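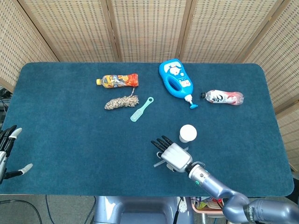 One reader of our last update asked why the operator does not simply write a program for each object and be done with it. We thank the reader for the question and answer it in this thread.

A program of that kind must state in advance where every object lies and how it is to be held. A bottle on its side, a hairbrush and a coil of rope each call for a different grip, and the layout of the table changes with every session.

In the Kerkus project, the task is therefore shown by remote control. An operator at Jastatside moves both arms and both hands of the robot through the full task. The joint positions and the head camera view are recorded together.

As of March 2023, the project holds 1,079 recorded demonstrations. Of these, 593 involve bottles and other containers. A further 224 were set aside after review and are not used for training.

Demonstrations are set aside when the operator pauses for a long period, when an object leaves the mat, or when the recording of either hand is incomplete. Slow but complete demonstrations are kept.

Thin objects remain the most difficult to show by remote control. Operators report that the fingers hide the object from the head camera at the moment of closing. Quansah is preparing a second camera view for this purpose.

A related question concerned guiding the arms by hand. This method is used at Flistgate for single-arm tasks. It is less suitable for two hands with separate fingers, as one person cannot easily guide all of them at once.

The written instructions for operators will be published in July. Questions on the recording format may be sent as replies to this thread.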